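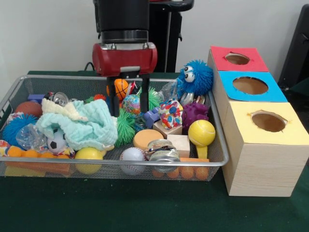
I changed the finger pads on the arm again last night, which makes two sets since January. The old ones had gone shiny at the tips and the grip was getting vague on anything smooth. Baseballs were fine. Glass was not.

The job itself is short. Park the arm up high, power down, wait for the lights on the controller to go out, then undo the screws at the base of each finger. I do one finger at a time so I always have the other to compare against. The first time I took both off together and put them back swapped, and spent most of an evening wondering why the gripper closed off center.

The new pads are Nundik ones. They are a bit thicker than the Zoltus pads I used before, so the closed position has to be set again. With the old pads the gripper reported 201 when the fingers just touched. Now it stops well short of that, and if you leave the old value in, it keeps pushing against itself and the motor gets warm. I found that out by putting my hand on the housing.

After that comes the part I always want to skip, checking the tool length. I bring the fingers down onto a steel block, read the height, and correct the offset. Then I run slow picks out of the wire basket with my thumb on the stop button. The spiky rubber balls are good for this because they forgive a bad approach. Cloth is the hardest. A fingertip that is slightly too high slides over it and closes on nothing, and one that is too low catches the mesh at the bottom.

Aksel Kárason wrote to ask how long a set lasts. I keep a tally in a notebook by the controller, and the last set did 587 picks before I gave up on it. The set before that did 379, but I was running too much force then, so I wouldn't read much into it.

Still to do: the cable clip at the wrist has some play in it, and I want to go over the bolts on top of the gripper with a torque driver. I have ordered the small one from Clasico. Until it gets here I'm keeping the speed down.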